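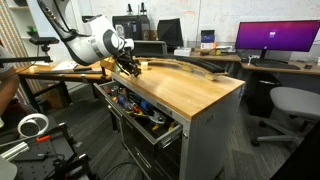 *Screwdrivers, pliers and wrenches in an open top drawer.*

## Dundlow tool library doubles its loan time

February 2021

Good news if you're halfway through a kitchen shelf and the drill was due back yesterday: the Dundlow tool library is going from two-week loans to four. The change has already kicked in, and it covers anything you have out right now, so you don't need to call and ask (I called and asked).

I've been a member since the library was one rack at the back of Gounder Hardware, and the short loans were always my only gripe. You'd pick up a sander with big plans, it would rain, your sister would visit, and then you'd be driving it back across town with the paper still clean. I've done that with the same sander more than once.

Aled Kemeys, who runs the desk, told me the switch came out of a survey sent to members in December. Almost 200 people filled it in, and more time was the clear favorite, well ahead of longer opening hours and a second pressure washer. He'd been leaning toward the pressure washer himself, and I have to say I'd voted for it too.

A few things stay on the old terms. The tile saw, the carpet cleaner and both floor nailers are still two weeks, and there's a waiting list for the saw as usual. Everything else – hand tools, drills, clamps, ladders, the garden stuff – moves to four. You can renew once if there isn't a hold on it.
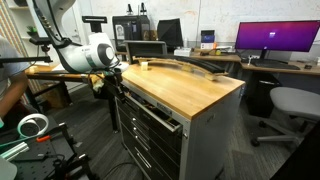

Hashini Wijesinghe isn't sold on the idea, and said at pickup that she worries the popular things will just sit in people's garages twice as long. She'd have kept two weeks and made renewing easier, maybe with a text message a couple of days before the due date. She also wondered what happens in spring, when everybody in town wants the same tiller on the same morning.

Fair points, I think. Aled's answer is that the new terms get looked at again before the summer rush, and that holds will work the way they do now: if somebody is waiting for your item, you can't renew it. The text reminders are on his list too, though the booking page is creaky and I wouldn't expect them next week.

The other half of the news is a donation. Lernar, the window company out on Oltunby Road, has closed its old repair shop and handed over 104 hand tools, all of them used and plenty of them better than what I have at home. They still need to be cleaned, tagged and put on the booking page, so go easy on the desk if you can't find them yet.
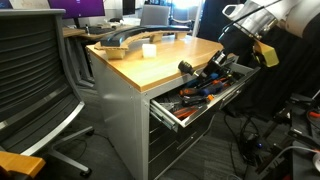
Tagging matters more than you'd think, by the way. Last year I took home a socket set, mixed a couple of pieces in with my own, and spent a whole evening on the kitchen floor sorting out whose was whose. Please check the list inside the lid before you bring a set back!

Dues haven't changed, and late fees are still a dollar a day. Pickup is at the side door of Gounder Hardware, by appointment only, and you book a slot on the same page where you reserve the tool. Bring your card and wear a mask.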